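Preguntas frecuentes – Club de Robótica Grestance

Actualizado en noviembre. Si algo no está aquí, escribid al correo del club, contestamos cuando podemos (normalmente por la noche).

¿Hay que saber programar?
No. Ayuda, pero no. En el grupo Boiko se empieza desde cero, en Lilberg ya damos por hecho que sabes algo de Python.

¿Cuándo es?
De 17:00 a 20:00. Se puede llegar tarde, avisando en el canal.

¿Cuánto cuesta?
60 euros por cuatrimestre. Incluye material y seguro. La inscripción a la copa Draddale va aparte.

¿Qué se hace este curso?
Recoger demostraciones con las pinzas de mano para la prueba de orden de la copa Draddale. Coger ropa, bolsas, cosas blandas, y colocarlas en su sitio. Con eso luego se entrena el modelo. La meta son 3000 demos válidas antes de la fase final. Parece mucho, pero entre todos sale.

¿Tengo que traer algo?
Portátil si tienes. Manga corta o remangada, las mangas anchas se enganchan. Y algo de beber, que no hay máquina en la planta.

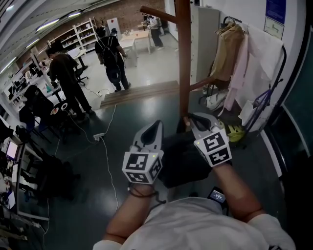

¿Cuánto dura un turno con las pinzas?
Máximo 5 demos seguidas y cambio. Cansa más de lo que parece, sobre todo las muñecas. El que descansa apunta en la hoja.

¿Y si una demo sale mal?
Se marca como nula y se repite. No la borreis, las nulas tambien se revisan.

¿Se pueden tapar los marcadores con la mano?
Mejor no – si se pierde el seguimiento la demo no vale. Tampoco pegatinas encima, por favor, ya pasó.

¿Puedo llevarme las pinzas a casa?
No. Hay pocas y las usan los dos grupos.

¿Quién va a la copa?
Quien haya venido con regularidad y quiera. Equipos de 5. Si sobra gente, sorteo. El año pasado quedamos con 71 puntos, a ver este.

¿Sirve para créditos?
Sí, pero pedid el formulario al principio del cuatrimestre, no en la última semana. Fuera de plazo no lo firman.

¿Puedo ir un día a mirar?
Claro. Sin apuntarse. Cuidado con los cables del suelo y no toqueis nada que esté grabando.

¿Cómo me apunto?
Formulario de la web, pestaña Grestance. Plazas hasta completar grupo, luego lista de espera.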